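October, a bit after nine at night

My feet are up, the tea's gone cold twice and I am finally sitting down to write about the train trip, because if I leave it another week I'll forget all the good parts (and Tarek will tell everybody his version, where he found the right platform).

So! We took the early train to Pullano, 269 kilometers, and I'd packed enough food for a family of six. Flatbread, olives, those little cheese pies from Awwad that leave grease on everything you own. Tarek ate three before we'd left the station. Then came the change at Dester, where we had 20 minutes and spent 18 of them on the wrong side of the tracks, dragging my suitcase with the bad wheel. A very nice conductor held the door and I could have kissed him.

After Dester the line runs right along the water and I just stopped talking, which Tarek says has happened twice since he met me. All those stone houses with their shutters half closed, laundry out, a man asleep in a boat. I had my book open on page 93 the whole way and I couldn't tell you a word of it.

Lama Hamdan met us at the other end, waving both arms like she was landing a plane. Same laugh, same enormous sunglasses. She walked us up to her place, 400 steps from the harbor if you believe the sign at the bottom, and I do believe it, my knees believe it. Supper was lentils and fried onions and a lemon thing I have to get the recipe for. We stayed up much too late going over old school gossip. Remember the chemistry teacher? She married the dentist!!

Didn't sleep much, the church bells start at five. Didn't care either. Walked down by myself for coffee and sat on the wall watching them hose down the fish stalls, then had a second coffee for no good reason at all.

We're going back in spring, I've already told Tarek. I'm buying a new suitcase first, though, and I want a window seat both ways.

Better stop now, my hand is cramping and the cat wants the chair. Sticking these two in before I go up.

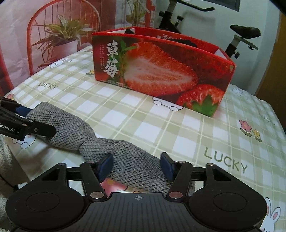
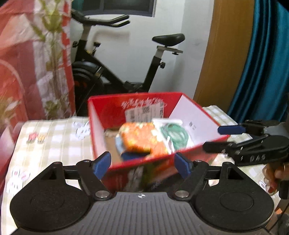 The gray knit first, then the red box with the curly white writing.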